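### 4.2 Building the arm at the Vestham workshop

We did most of the work for this study in a shared workshop in Vestham, in evenings and on weekends, and it seems only fair to say so plainly, as the setting shaped a good many of our choices. The benches there are old and not quite level, the lights come from two directions at once, and whatever we put together had to be packed back onto a shelf by closing time. A laboratory would have given us a bolted-down table and a quiet corner. We had neither, and after a while we came to like working without them — a method that survives a wobbly bench has a fair chance of surviving somebody's garage.

The arm itself went through 2 complete rebuilds. Grigore Filip drew the first version at his kitchen table and printed most of its joints at home, and it served us well until the shoulder began to sag under the weight of its own wiring. The second version, which we call Doltura throughout this paper, moved the heavier motors down into the base and used shorter links further out. Carolina Gouveia wrote the control software, named Zilell, and also did the greater part of the soldering, including one long Saturday spent tracing a fault that lived inside a connector we had both declared healthy. The budget for the whole build was 3000 dollars, of which 2000 went to motors and their drivers. We mention the split for the benefit of anyone planning something similar, who may otherwise be tempted to save money in the one place we wouldn't.

For the task we settled on opened desktop computers. They are easy to come by, people are generally happy to part with them, and they put a great many different shapes and surfaces into a small space. Each session began with the arm held above the open case while the operator brought it slowly towards the part of interest, with the wrist camera giving the only view (Figure 3).
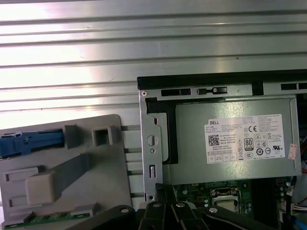 **Figure 3.** Wrist camera view over an opened desktop case, with the power supply at right and the gripper along the bottom.

Lighting gave us far more trouble than we had planned for, and we spent much of September on it. Our first detector looked for straight edges and took the strongest ones as the outline of the case, a scheme that had behaved beautifully on painted wooden blocks. Bare metal was much less kind to it. The ribbed panel in Figure 3 shows the difficulty well: the ridges are themselves long, straight and evenly spaced, and the glare washes parts of them nearly to white, so there are strong edges in plenty and very few that help. We tried lowering the exposure, which tamed the glare but left the darker parts too murky to work with, and then a sheet of baking paper over the nearer lamp, which did rather better than its cost would suggest. In the end we kept the baking paper and had Zilell ignore any group of parallel edges with regular spacing.

Labels turned out to be better landmarks than edges. A printed label on a power supply is pale, flat and rectangular, and its dense small print stands out well against grey metal, so the detector could hold on to one while the arm moved. We made no attempt to read the text. The operator marked the label's corners once, at the start of a session, and Zilell followed them from there, asking for a fresh mark whenever it lost more than one corner.

The remaining difficulty was the gripper, whose dark fingers take up a good part of the lower view. Gouveia's answer was a fixed mask, drawn by hand with the fingers open and redrawn with them closed, and blended between the two according to the motor position. It is a homely solution and the blend is a little generous at the fingertips. Filip would have preferred a proper model of the linkage, following the approach we describe as the Nieminen variant in Section 5, but the mask took 15 minutes to make and we used it for every session reported here.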